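Preguntas que me hacéis sobre mis tapacubos de segunda mano

¿De dónde los sacas?
Casi todos vienen de desguaces y de gente que cambia a llanta de aleación y no sabe qué hacer con los viejos. Empecé vendiendo los de mi propio coche y mira, ahora tengo 461 en la web de Josska (¡y sigo comprando!).

¿Cómo sé cuál es mi medida?
Mira el flanco del neumático: el número que va detrás de la R son las pulgadas. Si pone R15, tapacubos de 15 y listo.

¿Vendes sueltos?
Claro, de uno en uno. El juego completo sale mejor de precio, pero si solo perdiste uno en un bache no te voy a obligar a comprar cuatro.

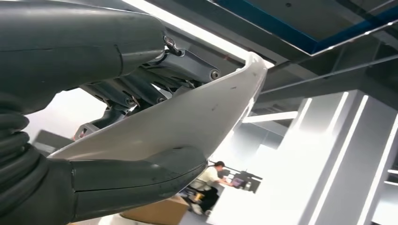
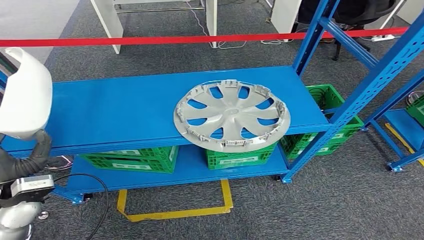

¿Y si llega roto?
Me escribes en los tres días siguientes a la entrega con una foto y te mando otro – o te devuelvo el dinero si no me queda igual. Envío con Merex, que hasta ahora me los trata bastante bien.

¿Se pueden pintar?
Sí, yo lo hago mucho. Lija fina, imprimación para plástico y capas muy ligeras, con paciencia. Si vas con prisa te salen goterones, lo digo por experiencia.

¿Compras tapacubos usados?
Sí, siempre que tengan todas las pestañas enteras. Los arañazos me dan igual.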